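February, workshop notebook, Hầu head rebuild

Started before lunch and stayed till the light went. I'm so happy with where this head is going! The old foam base had sagged at the cheeks and the jaw only opened if Ilango really yelled, so we agreed to strip it and keep nothing but the eye blanks and the teeth.

Jaw first. Despina's idea was to hang the lower jaw from two wide elastic straps at the temples, with a chin cup inside, and drop the stiff hinge we had been fighting with since the fall. Tried it with scrap strap and safety pins. Ilango put it on, said one word, and the mouth opened! He then read out the whole Curnton room schedule in character while we stood there grinning. Gap at full open is 3 inches, plenty for a toothy grin, and it closes by itself.

To fix: left strap pulls harder than the right, so the muzzle talks slightly sideways. Move the left anchor back a little and sew it properly.

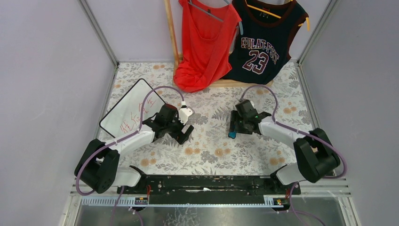 Fur

The Zidbridge bolt came in and the color is much closer to the reference sheet than the last one. It's a gray-brown with a warm underlayer that shows up when you brush it backward. Pile is long, so the face will need a lot of shaving. Trinh did a test patch with the clippers, starting with the longest guard and stepping down, always against the nap first and then with it. Lovely soft fade around where the nose would go. My patch has a bald stripe in it. I'm keeping it pinned to the board as a warning to myself.

Pattern pieces are taped and marked with nap arrows. PLEASE cut from the back with a blade, only through the backing, and don't use scissors on this one - Lâm tried on a corner and we lost all the nice long tips along the seam.

Cost so far is 200 for the fur, plus whatever the Hoslow foam comes to when the second sheet gets here. Order number ends in 637 if anyone has to chase it.

Eyes and airflow

Printed mesh is in and the follow-me effect works from clear across the room, even with the blanks just held in by tape. Vision is good straight ahead and poor downward, so stairs still mean a handler. I'd like to open up the tear ducts by a hair and line them with black mesh. Nobody will spot it under the fur and he'd be able to see his own feet.

Ilango wore the bare base for around 20 minutes with the small fan running in the muzzle. Comfortable, he says, but the fan hums right into his teeth. Going to try it on a foam pad and point it up at the forehead.
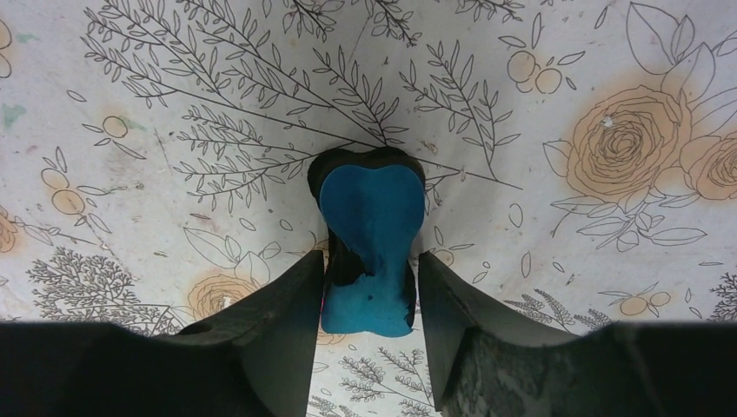 Teal bone, with the black patch on the left side of the waist.

Next time

Sew both jaw straps, left anchor moved back.
Duct tape pattern for the ears, bigger than the old ones (Despina wants them huge and I'm starting to agree).
Trinh to shave the cheeks before anything gets glued.
Ask Hậu if the lining snaps from her last head were the metal kind, hers have held up through so many washes.
New clipper blade. Mine is done for.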